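Projects > Nellus > Bench cells > README

Nellus bench cell notes and data card

Last touched 5/11/23. Mostly written between shifts so excuse the state of it. Questions to Ye-ji Ra, Ulbridge site, bench 2.

What this is

Recordings and notes from the two-arm cell at Ulbridge, where we pack sample kits for Magnusson. Arms were taught by our own packers, by hand, one move at a time. 1,341 recordings in the set. Each one is a single short job on the table: pick up, hand over, put in, take out, put back. Joint positions for both arms, gripper opening, and the fixed camera view.

Also in here, and the bit I'd ask people to read first: notes on what the cell has done to the job.

Why we did it

Kit packing is fiddly and dull. A full day of it wrecks your thumbs. Garix put in the first quote and wanted to take over the whole line, kits in one end and boxes out the other. We said no. Too dear, and the packers would have been out with nothing agreed. Nellus was the smaller plan. One cell, two arms, does the awful middle part, people do the rest.

What changed for the people

- Packers on the old line did 900 kits a shift between them. Target hasn't gone up. That was agreed in writing before the cell was switched on, and it's in the folder "agreement". Please don't edit that folder.
- Two packers per shift now spend part of the day teaching. It's paid at the setter rate. Took until September to get that sorted and payroll still gets it wrong, check your slip.
- Less thumb and wrist trouble on the sign-in sheet. More sore necks. The stool at the cell is too low, a new one is on order.
- Less talking. The old line was a line, you stood next to someone. At the cell you're on your own facing black cloth for an hour. Several people said this and I dont have an answer yet. For now we swap every 25 minutes.
- Nobody's been let go. Agency cover is down though, and agency people are people too, so I'm putting it down here.

How a teaching turn goes

1. Sign on to the sheet, real name or a number, your choice.
2. Clear the table down to the parts for that job.
3. Curtains shut before you start. Light from the loading door ruins the picture.
4. Do the move. Slow is fine. Fumbles are fine, keep them.
5. Mark it good, bad or odd. If odd, write why.

Bad ones stay in the set. They're tagged. Someone in the office wanted them binned and I put them back.

What's in the folders

runs/ - the recordings, one folder each
marks/ - good, bad, odd, plus the packer's comment if there was one
rota/ - who taught when, numbers only, names taken out
agreement/ - see above
old/ - early tries with the wrong gripper fingers, don't use

What it's ok for

Teaching small pick and place jobs on a table this size. Working out how long a move takes before promising anyone anything. Training new starters, they watch a few and get it quicker than from me talking.

What it's not ok for

Timing people. The start and stop times are in there and somebody will be tempted. A slow run might be a careful packer, a stiff joint on the arm, or me asking questions halfway through. Agreement says no individual targets off this data. If you're from another site and copying the set, the agreement comes with it.

Known problems

- Left arm drifts after a long morning. Re-zero at lunch.
- Cups tip. A lot of the bad marks are cups.
- Comments are in whatever the packer felt like writing. Some are rude. Left in.
- Camera got knocked once and put back by eye, so the early runs don't quite line up with the later ones.
- Gap in the rota folder where the sheet got wet.

To do

Stool. Payroll. Second chair so people can teach in pairs, which might fix some of the quiet. Ask Magnusson if the kit could have a wider tray, it would save everyone, arms included, a lot of bother. Write up the handover moves seperately.

On loose parts

Packers wanted the say over which parts the arms get and that's how it works now, they pick, the office doesn't. The rule they came up with is that nothing goes to the cell until two of them have done it by hand on the same table and agreed it's boring. Mixed shapes get the most argument. A white cup standing up, a flat pinkish-red piece lying at a slant and a little orange-red wedge all want a different grip, and with the two grippers coming in this close from either side there isn't much room to change your mind. A person does that without thinking. So the mixed jobs get taught by whoever's been on kits longest, and they get the longer break after, and if they say a part stays with people then it stays with people

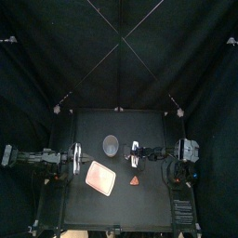
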